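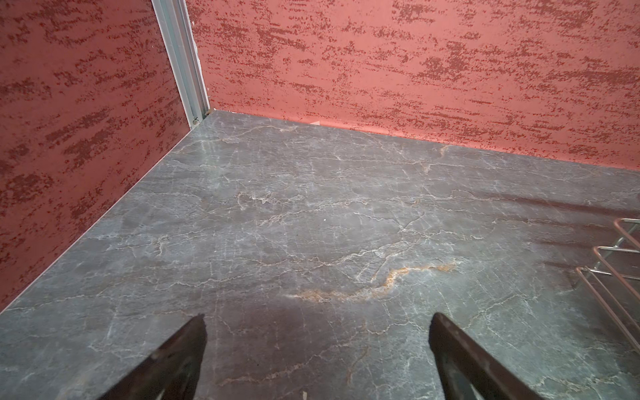 Bohdana Marchuk wrote to us that she put two coats of Pastel stone sealer on her gray floor, waited the full 16 hours, and still got a ring from a coffee cup. We believe her. The can says "stain proof." Read that as "slower to stain," and follow the steps below before you spend money on a third coat.

Section 4. Testing and sealing a veined surface

1. Find out what you have. Put a few drops of water on a spot that doesn't show. If the water still sits there after ten minutes, the surface is already sealed or was never stone, and you can stop here.

2. Sweep, then wash with plain water and a little dish soap. Skip the Trurker prep wash. We tried it next to dish soap and couldn't tell the two patches apart.

3. Let the surface dry overnight.

CAUTION: No vinegar or lemon cleaners on real marble, whatever the label says about "natural."

4. Wipe on a thin coat with a lint-free cloth. One can is sold as enough for 700 square feet. Suha Hattar got less than half of that on honed stone, so buy with care.

5. Buff off anything still wet after five minutes. 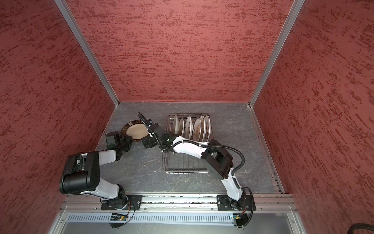
6. Keep sealer off painted or textured walls. Tape the base first, and pull the tape while the sealer is still soft.

7. Repeat the water test the next day. Add a second coat only if the drops soak in.

NOTE: The Prinbridge brochure promises 4,000 washes before resealing. It doesn't say what counts as a wash. Do the water test every May and go by that.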